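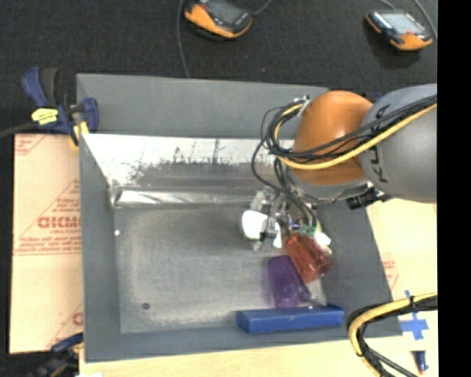 Home Archive Kitchen Storage About Contact

Plastic tumblers, and how I store them

23 May 2022

I replaced the last of our drinking glasses with plastic in February. The reason was a tiled floor and two children, and I won't go into it further. What follows is a set of notes on how the tumblers behave in storage, which I got wrong the first time.

The ones we use every day are the Fekero 345 ml. They are translucent, with faceted sides, and sold in single colors. We have red and purple. The facets give a decent grip with wet hands. They also trap limescale along the ribs, so if you have hard water, plan on a vinegar soak now and then. The smooth kind from Distell cleans up faster and slides out of your hand faster too.

Stacking. The taper on the Fekero is shallow. Two of them nest well enough, but push a third in and the pair below it will lock, particularly if they went in warm from the dishwasher. Twisting does not help much with a faceted wall, as the ribs engage with each other. Cold water in the inner one and warm water around the outer one will release them. I did this often enough in the first month to stop stacking altogether.

Standing them upside down on a shelf works, though it takes up a whole shelf, and ours are only 4 inches deep above the stove. Any moisture left inside stays there and you get a ring.

What I settled on is a plain gray bin with the tumblers lying loose on their sides. It sounds untidy and it is. In practice:

– They dry better on their sides than rim down, provided the bin is not packed.
– They come out one at a time.
– The children can reach the bin, which sits on a low counter, and can put things back in it without instruction.
– Scratching is worse. After three months the high points of the facets have a fine haze. It is visible when the tumbler is empty and gone when it is full.

The bin needs to be larger than you expect. I started with one sized to the tumblers and found that everything settled into a single tangle in the corner. With a larger footprint they lie in one layer, more or less, and you can see the color you want. Deep sides are useful only for carrying. Low sides would be easier on short arms, but I could not find a low one in this size that didn't flex when lifted.

Color matters more than I had assumed. Red against gray is easy to pick out from across the kitchen. Purple is less so in the evening with only the hood light on. If I were buying again I would skip purple and get a second lot of red, or try the yellow from Brosinine.

Ottó Illés wrote to ask about smell, which I had left out of my earlier post on plastic boxes. The tumblers had a slight odor when new. One hot wash with baking soda removed it. The bin held on to its own smell for longer, and I left it outside with the lid off for 4 days. No trouble after that.

Next on the list is the drawer of lids, most of which came from Ngô takeout boxes and fit nothing we still own.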